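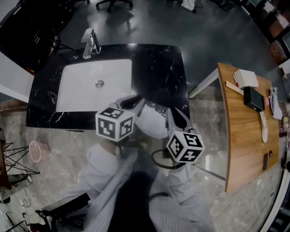 플로르네오(Florneo)는 무슨 일을 하는 회사입니까?
집과 작은 숙소의 세면대를 청소하고 관리하는 회사입니다. 대리석 상판, 세면볼, 수전, 배수구를 한 번 방문할 때 모두 돌봅니다.

회사 소개
안녕하십니까. 플로르네오의 소개 페이지를 찾아 주셔서 감사합니다. 저는 외국에서 와서 한국어를 배운 사람이고, 이 글도 제가 직접 썼습니다. 어색한 표현이 있으면 너그럽게 읽어 주시기를 부탁드립니다.
우리 회사는 직원 4명이 함께 일합니다. 처음에는 프로비어(Provier)라는 이름으로 집 전체의 청소를 했습니다. 그런데 손님들의 질문은 세면대에 대한 것이 제일 많았습니다. 대리석에 생긴 하얀 자국, 수전의 물때, 배수구의 냄새 같은 것입니다. 그래서 10월에 이름을 바꾸고 세면대 일만 하기로 결정했습니다. 지금까지 관리한 세면대는 1,309개입니다.

우리가 일하는 방법
먼저 상판 위의 물건을 옆으로 옮기고 마른 천으로 먼지를 닦습니다. 대리석에는 식초나 산성 세제를 쓰지 않습니다. 돌의 광택이 상할 수 있습니다. 중성 세제를 물에 풀어서 부드러운 천으로 닦고, 물기를 바로 없앱니다. 어두운 색의 돌은 물 자국이 잘 보이기 때문에 마른 천으로 두 번 닦습니다.
크롬 수전은 거친 수세미를 쓰면 흠집이 생깁니다. 우리는 우뭄(Umum)이라고 부르는 우리 회사의 얇은 천을 사용합니다. 배수구는 마개를 뺄 수 있으면 빼서 안쪽까지 씻습니다. 일이 끝나면 물건을 처음 자리에 다시 놓습니다.

예약과 문의
방문 시간은 보통 2시간입니다. 돌에 보호제를 바른 경우에는 24시간 동안 상판 위에 젖은 컵이나 비누를 놓지 말아 주십시오. 숙소를 운영하시는 분은 정기 관리 상품인 바레도(Barredo)를 신청하실 수 있습니다. 상판의 재료를 잘 모르시면 문의할 때 사진을 같이 보내 주십시오. 답장은 제가 쓰고, 조금 늦을 때도 있지만 꼭 드립니다.

마지막 수정: 2025년 1월 25일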